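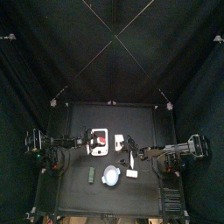 A table area with black fabric walls, seen from above.

Zellelier to sell spare parts for kitchenware in all its shops

Homeware retailer Zellelier will begin selling spare parts for kitchenware in all 13 of its shops from August, after a trial at its Kedton branch.

Customers will be able to buy replacement lids, knobs, handles, seals, blades and fixing screws without having to buy the whole item again. The opening list has 259 parts. Most of them fit products in the Peltonen range, which Zellelier has sold since the company was founded, and the rest fit discontinued lines that customers still bring in.

Parts will be kept behind the till in each shop. If a part is out of stock, staff will order it from the company's warehouse in Zamholm and the customer can collect it from the shop or have it posted. Postage will be charged at cost.

Siiri Sjöberg, managing director of Zellelier, said: "People have been asking us for lids for years. A casserole dish can last a very long time, but if you drop the lid you are left with half a dish, and until now the only thing we could offer was a new set. We had the lids in the warehouse. We just had no way of selling them on their own."

The trial in Kedton ran through the winter and spring. Saucepan lid knobs were the best-selling item, followed by rubber seals for storage jars and pressure cookers. Demand for replacement handles was lower than the company had expected, partly because a number of older pans have riveted handles that cannot be changed at home.

Those pans will be covered by a separate repair service, also starting in August. Customers can hand in a pan at any shop and it will be sent to Zamholm, where the rivets are drilled out and a new handle fitted. Zellelier aims to return repaired pans within 14 days. A fixed price will be charged for each type of repair and the price will be given before the pan leaves the shop. If the workshop finds that the pan cannot be repaired safely, it will be sent back free of charge, or recycled if the owner prefers.

Mudassar Rizvi, who manages the Zamholm workshop, said: "The handle itself is usually a quick job. What takes the time is checking that the base is still flat and that the wall of the pan hasn't thinned where the rivets go through. We won't put a new handle on a pan that isn't safe to lift when it's full."
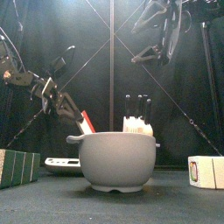 Knife sharpening will be added at six of the larger shops. Plain-edged kitchen knives can be left in the morning and collected after 4pm on the same day. Serrated knives and scissors will be sent to Zamholm with the pans. Ceramic blades will not be accepted. The company asks that all knives are brought in wrapped in card or a thick cloth, and staff will refuse any that are carried in loose.

Each repair will be guaranteed for 24 months. The guarantee covers the part and the work done to fit it, but does not extend to the rest of the item. Spare parts bought for fitting at home can be returned unused with a receipt.

Finding the right part was the main difficulty during the trial. Many customers did not know the name or age of the item they owned, and the stamp on the base of older pans is often worn away. Zellelier has now printed a set of measuring cards, which will be available free in shops. The cards show lid diameters at full size, along with outlines of the most common knobs and the thread sizes that go with them. Customers can also bring the item in and have it measured.

Severyn Ostapchuk, manager of the Kedton shop, said: "We had people coming in with a bit of string tied to show how wide the pan was. That sometimes worked and sometimes didn't. Please bring the pan if you can carry it. And if you have the old knob, bring that too, even if it's in two pieces."

Staff from every shop are being trained at Kedton before the launch. The training takes one day and covers measuring, fitting seals, and how to decide whether an item should be sent to the workshop. Two extra technicians have been taken on at Zamholm.

The list of parts will be reviewed twice a year. Customers who ask for something that is not on it will have their request recorded, and parts that are asked for often will be considered for the next list. Zellelier will keep parts for any Peltonen item for at least ten years after it goes out of production. This applies to products on sale now and to those introduced later.

Tuulikki Miettinen, head of buying, said the policy would also affect new products. "When we look at a new pan we now ask whether the handle comes off with an ordinary screwdriver, and whether the lid is the same size as one we already make. We have turned down two designs this year on those grounds."

A printed list of parts and prices will be in shops when the service opens. It will also be posted to customers on request.

Notes to editors

Zellelier sells cookware, tableware and storage through its own shops. Its warehouse and workshop are in Zamholm.

Peltonen is Zellelier's own range of pans, casserole dishes and kitchen tools.

The shops offering same-day knife sharpening will be named before the launch.

Interviews with Siiri Sjöberg and Mudassar Rizvi can be arranged through Agnese Mockus in the Zellelier press office, between 9am and 5pm.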